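# Tennis string tension for a high school doubles player, where do I even start?

**netcord_mom** · posted in Rackets & Strings · 1,732 views

My daughter made varsity doubles this fall and I've somehow become the equipment manager of the family. She plays with a hand-me-down racket from her cousin, and the strings finally popped in the middle of practice. I took it to the counter at Trarkley (the only sports place near us that still strings rackets) and the kid there asked me what tension she wanted. I froze! I said "whatever's normal" and he strung it at 60 pounds with a polyester.

She hates it. She says it feels like hitting with a board, her volleys land short, and her forearm is sore by the time she gets home. Her coach says to go lower but didn't say how much lower, and when I looked it up I fell into a hole of people arguing about hybrids and gauges and I had to go lie down.

So what would you put in for a 15-year-old who plays doubles, mostly at the net, with a pretty compact swing? Can I get the strings she has loosened, or is that money gone? I'm also going to order a couple of sets online because the store only carries the one kind. 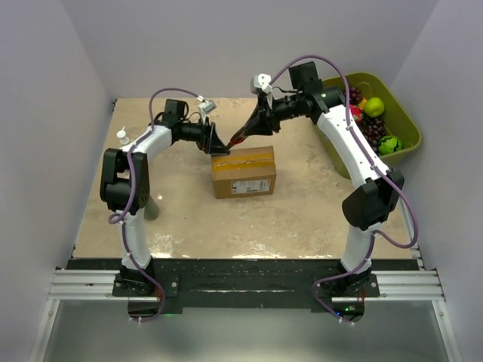
*Two white robotic arms and a cardboard box*

She has matches into October, so I'd like to get this sorted out before she decides she's a cross country runner.

---

**baselinebandit**

60 is way too tight for poly. Go with 50. Done.

---

**Grilido_Park_Lefty**

Okay, I've been stringing for our park league out of my garage for years, and this is the single most common thing parents bring me, so please don't feel bad about freezing at the counter. Everybody does it the first time.

First the bad news. You can't loosen strings that are already in the racket. The tension gets set as each one is pulled and clamped, so the only way to change it is to cut them out and start over. Strings do lose tension by themselves over time, and poly drops quite a bit early on, but I wouldn't make her play through a sore arm waiting for that to happen. Cut them out. And if she's still sore after a week of softer strings, have somebody look at that arm, because it could be her grip size or something a string job won't fix.

Now the fun part! Poly is made for kids who take huge cuts at the ball from the baseline and break strings constantly. A net player with a short swing gets almost nothing out of it except the stiffness. I'd put her in a multifilament or a plain soft synthetic gut. Synthetic gut is the cheap one and it's perfectly good (I play it myself, and I'm picky). Multi costs more and feels softer, but it frays, and she'll think it's about to break for a month before it does.

For tension, look on the inside of the throat or along the side of the frame. There's usually a recommended range printed there, though on a hand-me-down it may be worn off. Start in the middle of that range. If her volleys are still dying, drop 2 pounds next time. If she's sailing balls long, go up 2. Small moves, and write it down on a piece of masking tape inside the racket cover with the month, or you'll never remember.
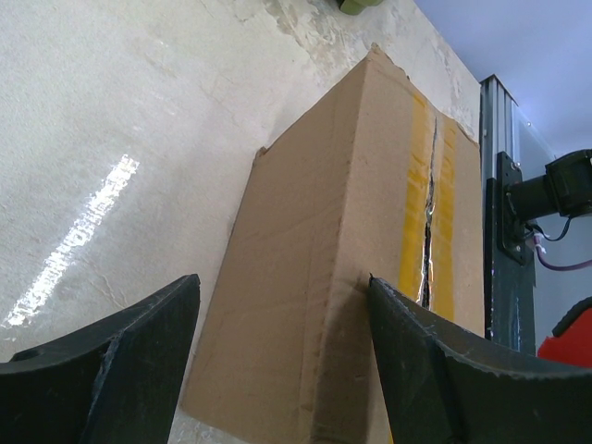 Bring your own string to the shop and they'll normally charge you just the labor, but call ahead, some places are funny about it. Get 16 gauge if you see a choice. The thinner ones feel nice and snap sooner, and she doesn't need that in the middle of a third set. One package is one racket unless it says reel, and I mention this because a guy in our league once bought four reels.

Also check the grommets, those little plastic sleeves the strings run through. On an older frame they crack, and then the bare edge saws right through whatever you put in. If hers popped up near the top of the hoop and not in the middle where she hits, that would be my first guess.

---

**andau_doubles**

Agree with Lefty on dumping the poly, but I'd go a touch below the middle of the range for a net player with a sore arm. My son did the same dance last season. We put Nouri in his, the soft multi, and he quit complaining, although he also grew a bunch that spring so who knows. I'd ask the coach if there's a spare racket she can borrow while hers is in the shop. Ours keeps a couple in the shed and it got us through a tournament.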